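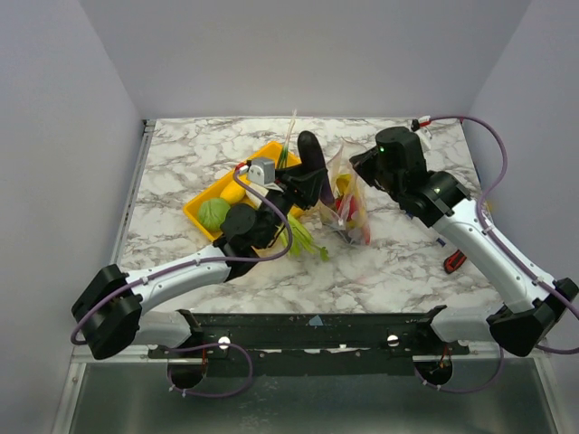

Our group spent most of the fall working out what a second two-arm station would cost the Grarkville lab, and this report is where all of that adding up finally gets written down (with many thanks to Noelia Collado, who read every version of the spreadsheet). We began with the big items, naturally, the arms and grippers, and only later came around to the small stuff that had been missing from our first draft. Cables were the worst of it. Each arm has its purple cable running along the white link and down below the table, and on the left arm it is held with little white clips, and not one of those clips was in our October budget! Neither was the produce. A cabbage, an eggplant and a bunch of celery don't cost much on any one day, but they don't keep, and a semester of groceries is a real line.

Projects > Winden Hall > Student Reports > Planning a Second Station

What we ended up asking for

The department gave us a ceiling for everything apart from the arms themselves, and we split it like this: $400 for cables, clips and connectors, $200 for produce, trays and bags, and another $400 for wall panels and a tabletop. Fiona Strachan thought the grocery figure was low. She may well be right, as we based it on 16 weeks of shopping at the Pundus market, where prices are kinder than at the store by campus.

We got two quotes for the panels. Alcaraz was the cheaper one but wanted six weeks, and the other shop could deliver in two and charged for it. We went with Alcaraz, after a good deal of back and forth, and moved our start date to match.

Still open

We haven't settled on spare gripper jaws. Noelia would like a full set on the shelf from day one, and the rest of us would sooner wait and see how quickly they wear. The request went in on 1/28/23 without them.

Related reports
Shelving and Storage for the Winden Hall Lab
A Shared Tool List for Student Groups

Winden Hall Student Projects | Contact the lab office | Back to top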